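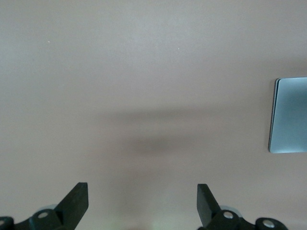 OK quick one before I lose the evening again. Moving. I said I'd write about the move and then didn't for weeks, and now it's 18 Apr 2026 and there are still boxes in the hall I have stopped seeing. They're furniture now. I put the mail on them.

So. We left Anstead in March. Five years in that apartment, which I'd have sworn was three. You forget how much stuff goes into a place when it goes in one bag at a time. A lamp here. A second colander. Why did we own two colanders, neither of them any good, one with a handle missing since forever.

The plan was to sort first and pack after. Everyone says this. My sister says it in a voice. And I did start, I really did, I did the whole linen closet in one night and felt like a person in a magazine. Then work got busy and the sorting turned into just packing, and by the last week the packing had turned into sweeping things off shelves with my forearm into whatever box was open. There's a box labeled KITCHEN that has one whisk, my tax papers and a shoe.

Things I'd tell myself if I could go back:

Label the side of the box. Not the top. They get stacked, you can't see the top. I knew this and still wrote on the top every single time.

Books in small boxes. I put all the cookbooks in one big one because they fit so nicely, and it took two of us to get it down the stairs and the bottom went anyway, right at the landing. Graça Cardoso from downstairs came out to see what the noise was and ended up helping for two hours. I'd lived above her the whole time and we'd talked maybe four times, mostly about the recycling. She carried more than I did. She also told me the landlord had been planning to raise the rent on our unit, so that made leaving easier, ha.

Keep the screwdriver on you. In a pocket. Like on your body. I packed it and then needed it to take the bed apart, and I went through seven boxes looking for it and it was in the bathroom one with the towels. Makes sense I guess? No it doesn't.

Oh and the van. I booked through Azevedo, on a tip from Kanokwan at work (Kanokwan Rungrueang, she moved last summer and is still smug about it), and they were fine. Good even. Late by maybe half an hour but they called first. The guy driving wrapped my mirror in his own jacket when we ran out of blankets. I tipped him and then worried all night that I'd undertipped, which is a thing I do.

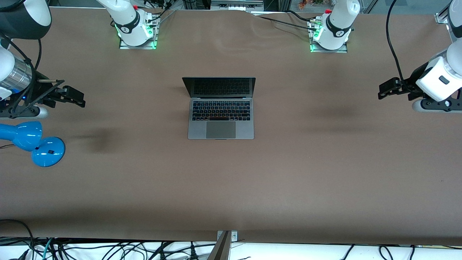 Arms over the long table, green lights on.

Anyway the new place. Smaller. I'm going to say it's cozy. The kitchen has a window, the old one didn't, and I've been standing at it with my coffee like someone in a commercial. There's a tree, no idea what kind. The water takes forever to get hot and there's a light switch by the front door that does nothing. I flip it every time I come in. Maybe it's turning somebody else's light on.

The bad part was the first week. I didn't expect that. I wanted this move, I pushed for it, I made the spreadsheet, and then I sat on the floor of the new living room eating crackers out of the sleeve and felt awful. Just flat. I missed the radiator that banged. I missed the bakery on the corner, Dinis, where they'd started putting my order in the bag when they saw me crossing the street. It's still only a bus ride away. Still there. But it's not on the way to anything anymore, so I'd have to go on purpose, and going on purpose feels different from just going. I did go once. They asked where I'd been and I got weirdly choked up over a roll.

That wore off, mostly. It helped to get one room done. Just one. I picked the bedroom, put up the curtains, made the bed properly, and shut the door on the rest. When the boxes got to me I went in there. Would reccomend. Everyone tells you to do the kitchen first so you can eat, but you can eat out of a pan for a week, it's fine, sleeping next to a tower of cardboard is worse.

What I got rid of in the end: some 77 books, the bad colanders (both!), the treadmill that was really a coat rack, a fondue set, eleven mugs. What I regret: one mug. The blue one with the chip. I keep reaching for it. It was a terrible mug, it dribbled.

What I should have gotten rid of and paid to move instead: the Hotex heater. It weighs as much as a dog and it smells when you turn it on. I don't even need it, this place is warm. It's in the hall with the boxes. I've got the mail on it too.

Internet took eleven days to get sorted, don't get me started. I was writing emails from the laundromat. The laundromat is good though, there's a lady there who folds for you if you ask and she's got opinions on fitted sheets. I have changed how I fold fitted sheets. I'm not going to explain it, I'd get it wrong, it involves your hands going into the corners and then some kind of flip.

Change your address with the dentist. I forgot the dentist. The bank I remembered, the library I remembered, and the dentist sent two reminders and then a cross letter to Anstead, and the new people there very kindly stuck a note on it and forwarded it. The note said "we found a whisk also". So that's whisk number two. I don't know how I had two of everything and nothing to cook with.

Still to do: pictures on walls, a shower curtain that isn't the too-short one, find out where the stopcock is. Finding the box with the winter coats can wait, it's spring, they can stay wherever they are til October for all I care.

I owe a few of you replys, I know. Tomorrow. The pasta's boiling over.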